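Robot Learning from People
Week 8 handout: Teaching a two-handed task by remote control

Sweeping is a wonderful first two-arm task, and I say that having watched plenty of groups start on it expecting to be done by lunch! Stacking blocks lets you get away with one clever hand and one lazy one. With a broom and dustpan both hands have a job the whole time, and each job depends on the other.

A few words we will use all week. The operator is whoever is driving the arms. A demonstration is one complete run of the task, recorded from start to finish: camera view, joint positions and gripper commands together. A policy is what we train from the demonstrations, a program that looks at the current view and picks the next motion.

Before you read on, try it at home with a real broom. Notice which hand moves first. Most people slide the pan a little to meet the dirt without ever deciding to, and your robot will only learn that if you let it into your demonstrations.

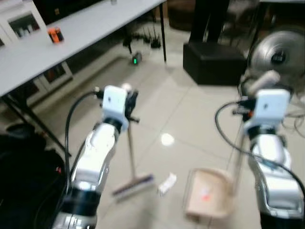

Fig. 1. Broom in the left gripper, dustpan in the right, with the crumpled paper between them.

Look at the gap between bristles and pan. The operator has three things to manage here: the line of the stroke, the angle of the broom head, and keeping the mouth of the pan turned toward the broom. Long handles make all three harder, as a tiny turn at the wrist becomes a big swing down at the floor. Go slowly. Slower than that!

Lifting deserves its own practice. In the Kondari exercises we treat it as a separate phase, and you should mark it in your notes when you replay a run.
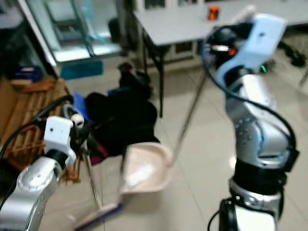

Fig. 2. Dustpan just clear of the tiles, broom head close by.

Tilt matters a great deal once the pan leaves the floor. Practice with the pan empty until you can raise it and set it down without tipping it, then add paper.

For the lab
Work in pairs and record 10 demonstrations each, swapping operator after every 2. Change where the paper starts each time. Keep the runs where you miss and sweep again, because a policy that has seen a recovery has some chance of making one. Throw out any run where a tool slips from the gripper, and write down why.

Upload to the Sperling folder with both partners' initials. Next week we start training, and you'll see your own habits played back at you, which is great fun.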